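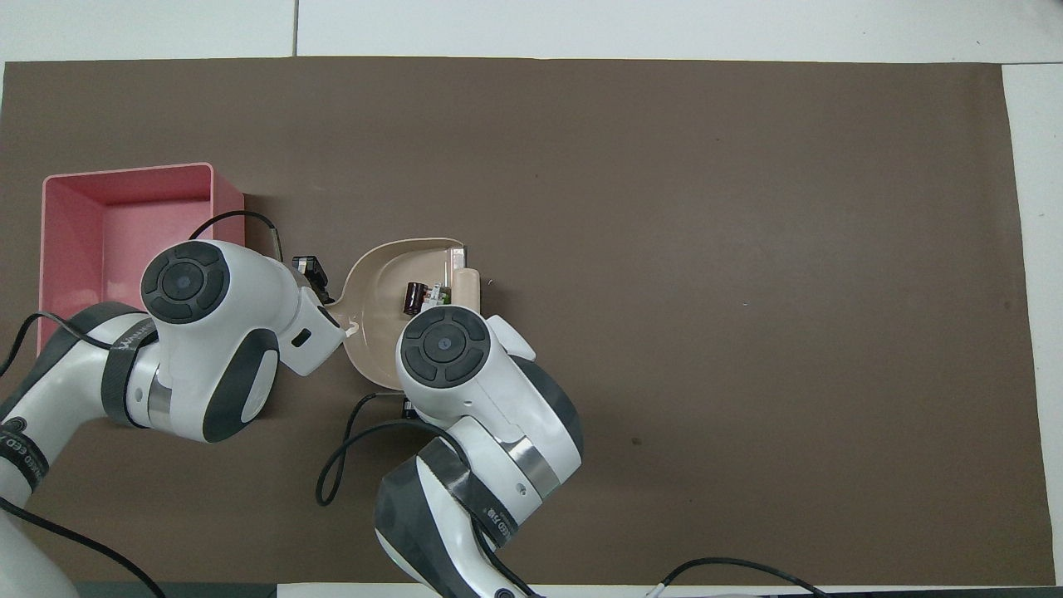
1/ Two arms, one dustpan, 81 runs

Thread on our sweeping result, which I've been putting off writing because the title of the paper is longer than the finding.

2/ The usual recipe: a person teleoperates both arms, you record it, a policy copies it. Ours copied beautifully right up to the handoff between sweeping and dumping. Then the two arms disagreed about what time it was, and one left early.

3/ Yến Phan's fix was to stop predicting both arms on one clock. Each arm gets its own progress estimate, and each one can see the other's. Giáp (our name for the method, her choice, I was outvoted) adds almost nothing to training time.

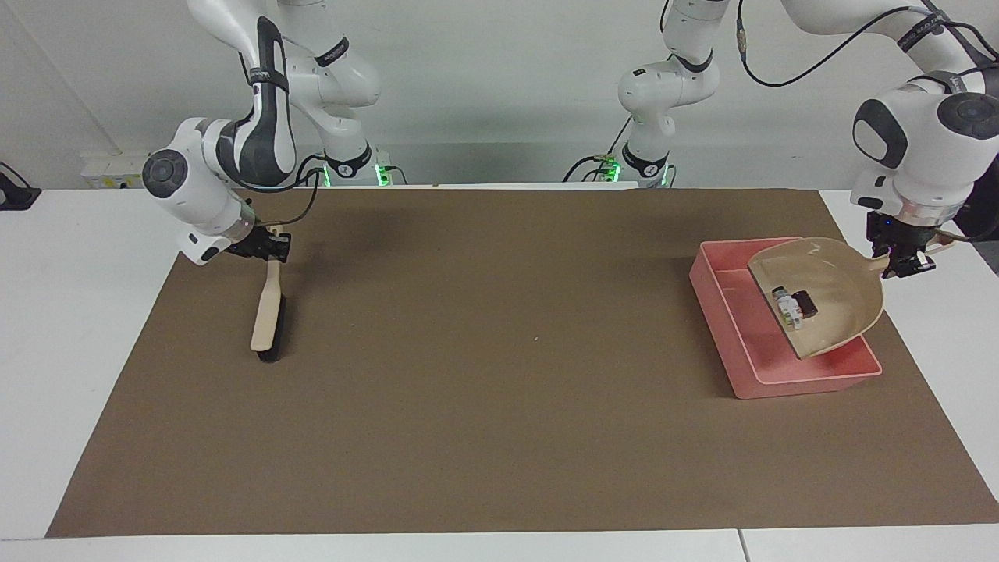 4/ Waiting is the skill we were worst at. Our old baseline, Grirow, trained on the same 500 demos, liked to start the tip while the other arm was still sweeping. What we want is the dull version: brush held up over the paper, just clear of it, while the dustpan rests its lip on the pink tray with the small stuff still inside. Very little motion for a lot of GPU hours.

5/ Numbers. Over 81 runs each, Grirow dropped items outside the tray in 17. Giáp did it in 2. Both of those were the same little bottle, which rolls, and which I have come to take personally.

6/ Caveats: one table, one dustpan, objects Chiến Quan found in a drawer. It does not do crumbs. Please stop asking about crumbs.

7/ Code goes up in June under Vimska, once I delete the comments I wrote at 3 a.m.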